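4.2 Creating a Character Record

Applies to Kevitz roleplay sites running the Tristik profile module. Revised 4 July 2024.

A character record holds the biography, statistics and history of one character. Each player account may hold up to 44 records. You must have joined at least one setting before you start. The steps below use the shared setting Zullcombe.

1. Open Profiles and select New Record.
2. Enter the character's name. Titles go in the Alias field. The name is used to build the page address and can't be changed after the first save.
3. Select a setting from the list. Settings you have not joined are grayed out.
4. Select a race. If the race is not listed, select Other and type it in. Custom races are held for review by a setting moderator.
5. Fill in True Age and Apparent Age. Both fields accept text, so "unknown" is a valid entry.
6. Enter height and weight. For a character with more than one form, select Add Form and repeat this step. A record can hold 3 forms.
7. Select Save Draft.

Note: Drafts are visible only to you and to setting moderators.

Caution: Changing the setting after step 6 clears the race field and all forms. Copy the text to another file first.

4.3 Adding Powers and Limits

1. Open the draft and select the Abilities tab.
2. Enter each power on its own line, followed by a rank from 1 to 5.
3. For every power at rank 5, enter 2 limits. The record can't be submitted without them.
4. Select Check Record. Missing fields are marked in red.

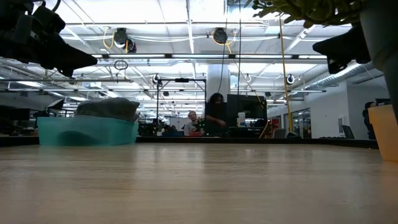 5. Correct any marked fields and run the check again.
6. Select Submit.

Note: Records imported from the older Poirier format keep their original ranks - letters, not numbers - until you edit the Abilities tab. After the first edit, the letters can't be restored. Imports made before November use a different field order, and the History text may appear under Appearance. Move it by hand before you submit.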